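Im Mai, drei Wochen vor dem Wettbewerb in Mudthorpe, hatten wir einen Arm, der alles konnte außer greifen. Wir, das ist die Robotik-AG, und der Arm heißt Cisternas, weil irgendwer den Namen auf einem Lieferschein gelesen und schön gefunden hatte. Ich fand ihn bescheuert, aber da war er schon in der Software eingetragen!

Die Aufgabe klang nach Kindergarten: Stifte von einem Haufen nehmen und einzeln ablegen. Bis zu 20 Minuten Zeit, volle Punktzahl nur ohne Anfassen. Drurinano, unser ewiger Gegner, hatte angeblich schon 543 Punkte im Probelauf geholt (wir: 222, und davon waren die meisten fürs Protokollheft). Also saß ich abends wieder am Schreibtisch, warf die Stifte auf die Matte und redete dem Ding gut zu.
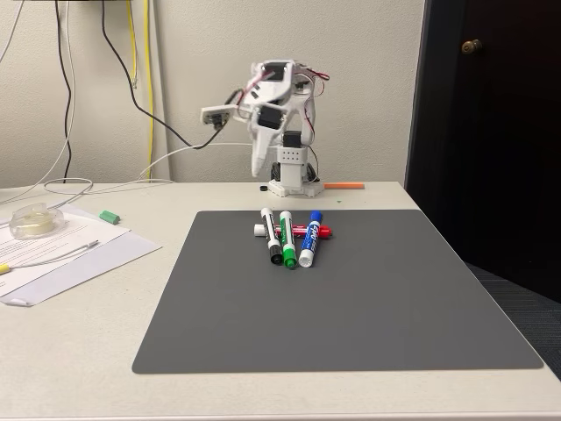 *Cisternas vor dem Stiftehaufen, der rote liegt quer unter den anderen.*

Der rote war mein Feind. Immer der rote! Cisternas fuhr hin, überlegte, zitterte ein bisschen und schob dann den grünen beiseite, als wäre das von Anfang an der Plan gewesen. Ich tippte neue Winkel ein, fluchte, löschte sie wieder. Versuch 1249 stand irgendwann im Log, und ich schwöre, ich wollte nur noch ins Bett.

Dann ging das Handy. Eine Nachricht aus der Gruppe: Clorkska hat zurückgezogen, wir rutschen in den ersten Durchgang, Aufbau um sieben Uhr früh. Ich las sie zweimal, und hinter mir machte es klack.

Als ich mich umdrehte, hing der rote Stift in der Luft.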